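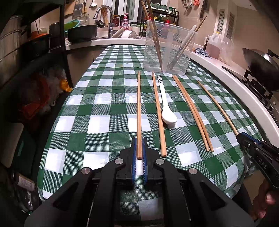
Supper club moves to the Damby Road hall

The monthly supper club is changing venue from January. The upstairs room at the Kopecký has served us well for four years, but the kitchen there has one working oven and the stairs have kept several members away. The hall on Damby Road is on the ground floor, has two ovens and a six-ring hob, and comes with its own plates and cutlery. Parking is at the back, through the gate next to the chemist.

Doors will open at half past six as before, and food will be on the tables by seven. Please use the side entrance. The front doors are kept locked in the evening and the bell can't be heard from the kitchen.

Raquel Loureiro is cooking in January. She has chosen noodle soup with greens and soft-boiled egg, then braised aubergine and rice, with baked pears to finish. The soup stock is made with dried mushrooms and kelp, so the whole meal is vegetarian. Anyone who can't eat egg should tell Raquel when booking and she will put tofu in instead. There is soy and sesame in most of it, and she can't leave those out.

The price stays the same. Money left over at the end of last season came to £310, which will go towards the first hire payment and a second rice cooker. The old one takes enough for half the room and then has to be washed and started again, and at the last rice supper the far tables were still waiting when the near ones had gone on to pudding.

A few people have asked about chopsticks. We have a drawer of them, collected over the years and mostly wooden, and they don't all match. Use them if you like. Forks and spoons will be out too. If you have any at home that you don't want, we can take them as long as they aren't split or rough at the ends. Wooden ones should be washed by hand and dried straight away. Left standing in a wet jar, they go dark at the bottom and start to smell, and a good many of ours had to be thrown out in the autumn for that reason. The same goes for the rice paddles.

Svatopluk Trnka has offered to show anyone interested how to make the soup noodles by hand. He will start at four in the afternoon, before the supper, and needs helpers who don't mind kneading. The dough is flour, water and a little salt, and it is stiff. He rests it twice, rolls it thin, folds it and cuts it with an ordinary kitchen knife. Bring an apron and a rolling pin if you have a long one. The hall has two, both short. There is no charge for the afternoon and you don't have to stay for the meal, though most people will probably want to.

We still need people for washing up. The hall has a dishwasher — a small one, and slow — so the big pans will be done at the sink. Radoslava Kováčik is keeping the list. If you did it last season you aren't expected to do it again until everyone else has had a turn. The hall has to be swept and locked by half past ten, half an hour earlier than we were used to at the Kopecký, so we will clear the tables as soon as coffee is finished.

Tablecloths are also wanted. The tables on Damby Road are longer than the old ones, and two of our cloths don't reach the ends. Any colour or pattern is fine, plain or checked, provided it can go in a hot wash. Štefánia Baláž will hem or join pieces if you have fabric but no time to sew it. Please leave them with her at the library and put your name on the bag if you want them back.

Recipe from last time

Several of you asked for Štefánia's cucumber salad. Slice two cucumbers thinly, salt them and leave them in a colander for half an hour. Squeeze out the water. Mix three spoonfuls of rice vinegar with one of sugar and a pinch of chilli, pour it over and leave it in the fridge until you eat. She sometimes adds dill. It keeps until the next day but goes limp after that.

Booking

Names to Raquel by the end of the week before, in person or by the sheet in the library porch. Say how many are coming and whether any are children, who pay half. If you book and then find you can't come, please let her know, even on the day, as there is usually a waiting list. Lifts can be arranged from the Esari flats and from the bus shelter; ask Svatopluk Krajčí, who has room for four in his car and is happy to make two trips.

The February cook has not been settled. If you would like to take it on, speak to Radoslava. The kitchen will be open for anyone who wants to look round it beforehand.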